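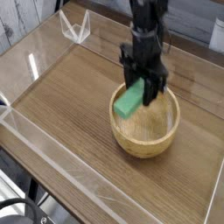
Green block and wooden bowl, bench at the Skamville end.

Hi all,

Sorry for the slow answer, July has been mad here. Quoting the bit I'm replying to:

> We're getting an arm at Morken in the autumn, for kitting. Management
> say no jobs are going, but the packers don't believe it and I can't
> blame them. Those of you who already have one, what did it change for
> the people on the floor? Not the brochure version please.

Well, at Gekum we've had ours on the bench for a while now, and mostly what's changed is who does the dull part of the shift. We used to put up nearly 300 kits a day by hand, wooden toys and bowls for the nursery trade, and everyone took a turn at the picking whether their wrists liked it or not. Now the arm gets the plain blocks and we get everything awkward (anything with string on it, basically, and all the wrapping).

It's slower than me, I'll say that for my own pride! But it doesn't mind doing the same tray 83 times. What I do mind is that the chatting has gone. Two of us used to stand either side of that table and put the world to rights, and now one person looks after the bench and the other is over in wrapping with the radio.

Things I'd ask for before it arrives, if I were your packers:

Get the training written down with hours against it. Ours was meant to be 2 days and ended up as one morning, so the late shift learnt it from us.

Ask who is allowed to stop it. We had a daft few weeks of ringing the office each time.

Ask about the pay grade. Minding the bench went up a grade here, but only after the Latuheru site had asked for the same thing.

No one has been let go. Two people retired and weren't replaced though - so we were 52 and now we're 50, and I'd want your lot to hear that as well as the good bits.

Happy to have a couple of you over to watch it for a shift. The canteen does a decent bacon roll until ten.

Cheers,
Packing, early shift, Gekum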